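September, 4:40 pm. Stosari, sync layer

Back on the cache invalidation thing. Repro is finally solid: two tabs open, edit in one, kill the network, edit in the other, reconnect. Second tab wins every time, even when its edit is older. So the timestamps are being ignored on replay. Queue just flushes in order.

Tried sorting the queue before flush. Fixes the repro, breaks undo. Reverted.

Wrote up the reconnect path in the shared notes and asked if the queue should live in the store at all.

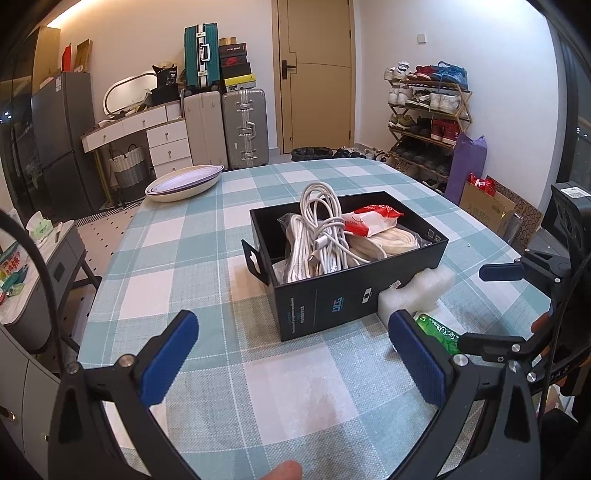 Coetzee thinks no, the queue should be its own thing and the store should only ever see merged results, otherwise we'll keep chasing ordering bugs every time a new action type goes in.

Fair. More work than I wanted this month though. Spiked it on a branch anyway (grirnska-queue, after the old Grirnska module I stole the merge function from). 100 replayed edits, 8 out of order, down from 40. Better, not done. Leftover 8 all look like deletes

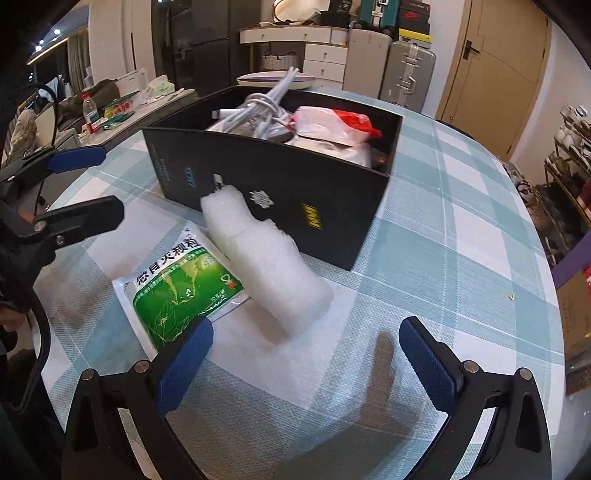 and deletes don't carry a version number at all, they just drop the row. Need tombstones. Was hoping to avoid that.

Also the Stustton test server is still on the old schema, so half the failures there are noise. Ignore untill it's migrated.

Next:
- version field on deletes
- rerun the 100
- undo again, seperately
- take out the console logging before merging!!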